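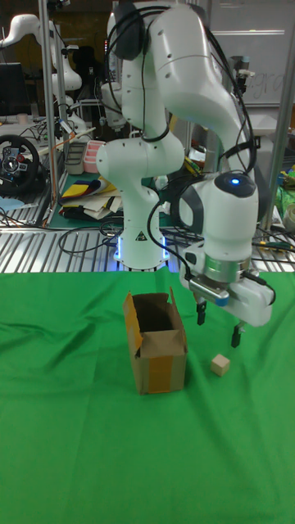 Troketti Manipulation Project

The Troketti Manipulation Project is a two-semester student project in robotics offered by the engineering school at Clavcombe. Students work in small teams to program a robotic arm to carry out short handling tasks on a tabletop. The best-known of these is the cube-and-box task, in which a small wooden cube is to be placed inside an open cardboard box. The project takes its name from the Troketti building, where its laboratory is located.

Background

The project grew out of an elective course in machine control. In its early form the course was taught mainly through simulation, and students had access to a working arm only during the final weeks. After the course was reorganized, laboratory work was moved to the start of the year and simulation became a supporting exercise. The present rules of the project were adopted on Jul 11, 2024, and applied to the class that entered the following September.

Enrollment is open to students who have completed introductory programming. No earlier course in robotics is required, although a short safety test must be passed before a team may operate an arm by itself.

The cube-and-box task

The work surface is covered with a green cloth. A small carton with packing tape down its front is set upright on it with its top flaps open, and the cube is placed beside it. The arm, fitted with a two-finger gripper, must lower its fingers to the cube, close on it, lift it clear of the box's flaps and release it over the opening.
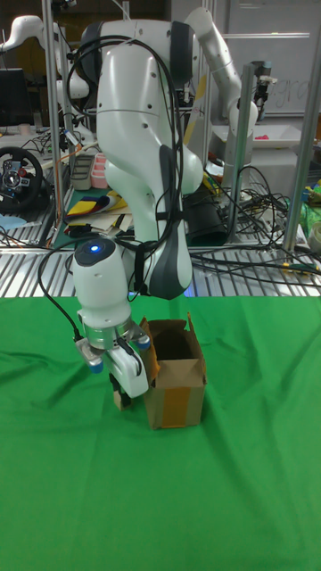

The approach to the cube is generally regarded as the hardest part of the exercise. The fingers have to come down close to the cloth without pressing into it, and folds in the fabric can change the height of the cube slightly from one attempt to the next. Teams are not allowed to smooth the cloth between attempts. Contact with the box is permitted, but an attempt is void if the box falls over.

Each team submits a record of 100 consecutive attempts at the end of the first semester and 400 at the end of the second. Attempts interrupted by the emergency stop are counted as failures. Teams keep a written log of every change made to their program between attempts — a practice carried over from the original elective — and the log is graded separately from the results.

Tonach archive

Records from all teams are stored in a shared archive known as Tonach. It holds 3770 attempts from the first class to work under the present rules. Later teams may use the archive to prepare their own programs, provided that the source is named in the final report.
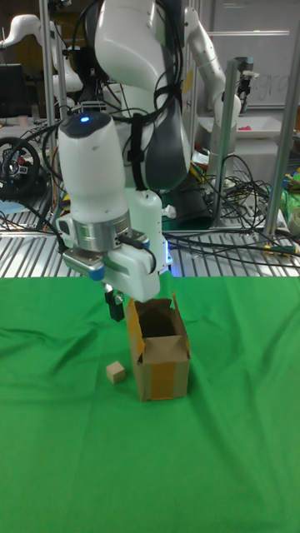 Uibo round

The school year closes with the Uibo round, an internal competition in which each team is given 145 seconds to complete the task from a starting position chosen by the instructors. The cube may be set on either side of the box. Teams may not edit their programs once the starting position has been announced.

The round does not affect course grades. The winning team receives first choice of laboratory hours for any further work it carries out at the school.

See also

Clavcombe engineering school
Robotic gripper
Student robotics competitions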